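Suchbegriff eingeben Suchen

Brirwood, 2. Oktober 2025. Der Haushaltswarenhändler Skalton nimmt ab sofort gemischte Restposten zurück. Ob das Abfall spart, ist offen: Von 376 Teilen aus dem Probelauf im August fanden 65 einen Käufer. »Das ist kein Erfolg, den man feiern muss«, sagt Geschäftsführer Pylyp Yurchenko.
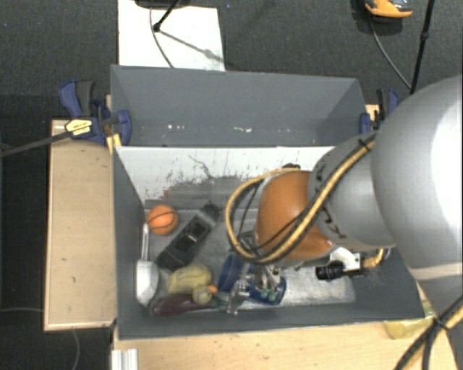
Spielzeugbasketball und weiße Schaufel in einem grauen Sammelbehälter. Foto: Skalton

Sortiert wird weiterhin nach Augenmaß. Lộc Quách, im Lager zuständig, zweifelt am Nutzen gemischter Behälter. Eine Auswertung folgt nach 24 Wochen.

Weitere Meldungen
Nechyporuk schließt Filiale
Jorkano: 25 Jahre Kistenbau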